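The Kitchen Cell at Kiltoline

At Kiltoline, the kitchen cell exists two times. One is in the workshop, behind a yellow line on the floor. The other is on the computers of the simulation group, and it is there that every new task is prepared before the real arm may try it. I spent two days with the people who look after both, and most of that time we were looking at a screen.

The project has the name Karance. Its goal is modest: an arm which can use a normal kitchen, with normal handles and normal buttons, without changes to the furniture. Aso builds the control software. The setup of the cell is done by a small team from Lindqvist, and they are strict about the order of the work.

First comes the base. If the base in the simulation is a little turned against the cabinets, every later number is wrong, and the mistake grows with the reach. The team measures the real base again each April and after any collision, also after small ones. Then comes the tool point, the place between the fingers which the software believes is the end of the arm. A new pair of fingers means a new tool point. I was told that this step is the one people like to skip.

After this they run the tasks. One full round has 600 trials: doors, drawers, handles, buttons. The log for the last round had 2,921 lines of warnings, and a technician reads them all, with coffee. Most are harmless. A joint came near its limit, or a path was planned again. In that round 133 trials were stopped by the software, and many of these had the same cause, a wrist that turned the long way.

Buttons are harder than doors. A handle forgives an error of some millimeters, but a small key does not, and the finger which presses one key can easily touch its neighbor. For the microwave the team lets the arm come up from below, with the gripper pointing upward, and the fingers go to the lower part of the control panel.
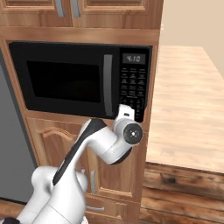
The force limit is the other question. In the simulation a panel does not break, so it is tempting to press with too much force and be happy with the result. The team sets the limit low from the first day and raises it in small steps, up to 441 grams in the present settings. When the trial fails, they look at the angle of the wrist before they touch the force.

When a round is clean, the settings file is copied to the workshop and the old one is kept under its own name. The real arm then does the same motions at slow speed, with one person at the stop button and one at the screen. On my second afternoon they found a difference at the drawer, went back to the simulation, and began again with the base.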